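# stambridge-washer-faults

A data card for the episodes in which the robot did something wrong near the washing machine. If you are looking for the successful episodes, they are in `stambridge-washer-main`, and you should read the section on labels before you trust them.

Last revised 3 September 2022.

## Summary

The set holds 60 episodes recorded in the Stambridge room, all with a humanoid in front of a front loader. Each one was flagged either by the controller or by the person on the stop button. The two do not agree very often. We kept both flags and did not merge them.

The fault we care about is grip-through. Both hands hold an object, one hand meets something stiff, and the controller reads the extra force as a better grip. It then squeezes harder and keeps moving forward. With a towel you would never notice. With a rigid load near a door opening, the load becomes a lever and the wrists take it.

The supplier's note on this calls it "a transient contact artifact" and says the Vi controller update fixes it. We ran the update. The fault still shows up in 2 of the 30 episodes recorded afterward. That is fewer than before, and it is a long way from fixed. We would also point out that the later episodes were run slower, so we can't say how much of the drop belongs to the update.

## What is in each folder

- `head/` head camera, color
- `joints.csv` joint positions and commanded positions
- `force.csv` wrist force, both arms
- `flags.txt` controller flag and operator flag, with times
- `notes.txt` whatever the operator typed, unedited

Some `notes.txt` files are empty. Some say "again".

## Known problems

**Force readings clip.** Both wrist sensors top out at 300 N. Any flat line at that value means "at least this much". Please don't average over it. An earlier version of our own plots did, and it made the worst episodes look calm.

**Clocks drift.** The camera and the joint log start together and then wander apart. The Jomby sync script helps with short episodes. On long ones it made things worse in our hands, so we ship the raw times and leave the choice to you.

**The stop is slower than it sounds.** The data sheet gives a stop time for free motion. A pair of hands clamped on a rigid object is a different case, and the arms can go on loading each other after the stop is pressed. Look at the tail of `force.csv` before you quote the data sheet at anybody.

**The door moves.** Door angle is not logged. It was set by hand before each run, and you will have to get it from the video.

**Operator flags come late.** A person sees the trouble, decides it is trouble, then presses. Treat the flag time as an upper limit on when the fault began.

## Labels

Episodes are marked `grip-through`, `lost-object`, `door-contact` or `other`. We first let the Plovolitz auto-labeler do this and then went back by hand. It had marked several grip-through episodes as successes on the grounds that the object never left the hands.
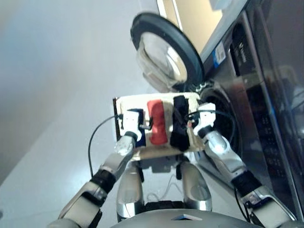 The same rule was used on `stambridge-washer-main`, and those labels have not been checked by hand. Our guess is that roughly one in ten of the "clean" rigid-load runs there would be moved into this set by a careful reader. Until somebody does that work, a success rate computed from the main set should be reported with the labeler named next to it.

`other` is a junk drawer. It includes cable snags, one dead battery, and runs where the two of us reviewing could not agree.

## What this set can't tell you

It can't give you a fault rate. The episodes were picked for being bad. It also can't tell you whether the arms are safe around people, and we have turned down requests to have it cited that way. Everyone stayed outside the marked area for every run.

One room, one robot. A different door height might change everything or nothing.

## To do

- log door angle (planned for November)
- rerun at the old speed with the updated controller
- replace the wrist sensors with ones that don't clip
- split up `other`

Questions and corrections: open an issue in the repository | © 2022 Stambridge washer data authors | Back to top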